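年底断舍离，顺便聊聊我这一年的记账

30/12/2024

又到年底啦，朋友圈里全是年度总结，我也来凑个热闹。不过我没读几本书，也没去什么远的地方，能拿出来说的只有一件事：我居然把账记满了一整年！（中间六月漏了几天，后来翻付款记录补上了，应该算数吧。）

起因是去年搬到 Grastthorpe 以后，房租涨了，工资没涨，每到月底我都搞不清钱去哪儿了。同事 Catherine Paterson 推荐我用一个叫 Closier 的记账软件，我装了，用了两个星期就删了。分类太细，买杯咖啡要点四下，还要选“心情”。我买咖啡能有什么心情，困呗。

后来换成了最土的办法，一个本子加一支笔。本子是在 Viltine 买的，横线，不带日期，封面那种灰绿色我特别喜欢。每天晚上刷牙之前写，写完才许自己躺下。刚开始老忘，我就把本子搁在牙刷杯旁边，结果封面被溅了一堆水点，现在看着倒挺有年代感的。

一年下来一共记了1574笔。看到这个数的时候我自己也吓了一跳，怎么会有这么多！最小的一笔是买葱，最大的一笔是修车（不想提了，真的不想提）。

翻下来最让我意外的是零食。我一直觉得自己不怎么吃零食，可光是十一月，零食加外卖甜品就花了726，比那个月的水电还多。我拿着本子一行一行对，还想找找有没有写错的，没有，一笔都没错，全是我自己吃掉的。布丁、薯片、便利店的泡芙，还有一阵子迷上的那种咸奶油卷，吃到后来店员看见我就直接拿袋子了。

另外一个大头是“顺手买的”。这一类是我三月份才单独列出来的，之前都混在日用品里。什么叫顺手买的呢，就是出门的时候没想买，回来的时候手里多了一个。香薰、杯垫、第三个削皮刀。Skye Lennox 来我家吃饭，拉开抽屉找筷子，看见三个削皮刀并排躺着，笑得饭都差点没吃成。

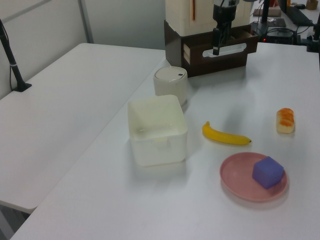 吃的方面我倒是摸索出一点心得，明年准备继续用。首先是早饭一定要在家吃，在外面买早饭看着便宜，一个月加起来挺吓人的。我试过各种花样，燕麦粥、煎蛋、自己包的小馄饨，坚持最久的还是最懒的那种搭配，一根香蕉加一个小面包，直接端上桌就行，连锅都不用洗。其次是周末把下一周的菜先想好，写在纸上贴冰箱门，照着买，不在纸上的就别往篮子里放。这条我执行得一般，十次里有三四次会破功，主要败给了打折的酸奶。

还有就是别饿着肚子逛超市。这话我妈说了二十年，我今年才信。有一回下班直接去了 Rutherford 路口那家店，本来只想买牛奶，出来的时候拎了两大袋，花了125，牛奶还忘了买。第二天早上站在冰箱前面发呆，最后喝的白开水。

有朋友问我记账到底有没有帮我省下钱。我把上半年和下半年比了比，下半年平均每个月少花了一些，可是修车那笔一加进来又全平了……所以你说省了吧，账户里也没多出来什么。但是心里踏实了很多，这是真的。以前看到余额会躲，现在敢点进去看了，看完还能说出来是怎么变成这样的。

也有不太好的地方。有段时间我记得太认真，和朋友出去玩，人家在聊天，我在桌子底下偷偷算人均。Catherine 看出来了，说你要不先吃，凉了。后来我就改成只留小票，回家再写，出门的时候不想钱的事，轻松不少。

明年的打算嘛，先把“顺手买的”压下来，每个月给自己定个上限，超了就从零食里扣。再就是每个月存一点钱，六月想回老家一趟，机票提前看起来。新本子已经买好了，还是同一款，这回换了深蓝色。店里打折，我又多拿了一本，记在“顺手买的”里面了，唉。

你们有记账的吗？用软件还是手写？评论区聊聊，要是有不用选心情的软件也请推荐给我，我可以再给它们一次机会。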